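3.2 Play materials and their surface condition

The block sets examined in this part of the study came from the three day centers in the Calado district that had agreed to take part in the first round. Each center kept its blocks in open bins and allowed children to use them throughout the morning session. The bins were collected in April, after the centers had closed for the afternoon, and were returned before opening the next day. In total, 213 blocks were inspected. Shapes other than cubes were recorded but are not treated in this section, as their edges wear in a different manner and call for a separate scale (see Section 3.4).

Inspection followed the procedure set out by Bako and Marinho in the project handbook. Each block was viewed from more than one side, and marks on the surface were entered as specks, scuffs, or dents. A speck was defined as a small spot that differs in tone from the surface around it. A scuff was a wider area with a change in texture, and a dent was any mark with visible depth. Where the inspector could not decide between two classes, the milder one was entered and a note was made in the margin of the record sheet. Marks that could be seen only at an angle - mostly on glossy blocks - were entered with the letter A. 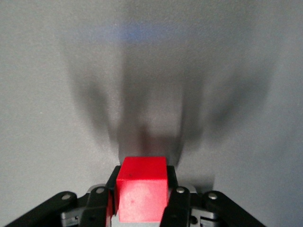 Figure 3. Red cube with softly rounded edges and a matte surface. A tiny dark speck is visible on the upper left part of the top face, and a fainter blemish on the front face.

Color had a clear effect on how easily marks were noticed. On deep red faces, small dark specks could be missed under weak light, while on faces turned toward the lamp the color became paler and faint blemishes were harder to separate from the highlight. The two faces of the cube in Figure 3 differ in this way, although the block is of one color. For this reason, inspectors were asked to turn each block through 90 degrees and to look again before closing the entry.

Agreement between the two inspectors, Sibiya and Kusuma, was high for dents and lower for specks. Most disagreements concerned blocks from the Otico center, where the older sets were in use and many faces carried several small marks close together. These cases were reviewed by Van Wyk, whose decision was taken as final. No block was removed from use on the basis of specks alone. Dented blocks were set apart and passed to the Nekgate workshop for the edge measurements reported in Section 3.3.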